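Subject: Re: wrist camera exposure on the Liang gripper

Henrique Quintela wrote:
> Has anyone run the Liang fingers with the Puton wrist camera? On our
> arm the exposure hunts whenever the fingers close on something shiny.
> I'm on controller build 1028.

Yes, same pair here, same build. Auto exposure hunted for us too, so I turned it off and set the shutter to 2000 microseconds. Gain is at 5. The hunting stopped.

The Turkum camera behaves better on auto but sits farther out and hits the table on low grasps. I took it off again in July.

For bowls I bring the fingers down over the rim, one inside and one outside, and close at 133 on the force setting.
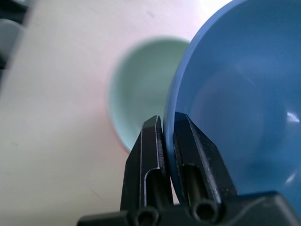

Anything higher and our thinner bowls flex. I have not tried the Kistholm pads yet. If you have a set, please post your force numbers.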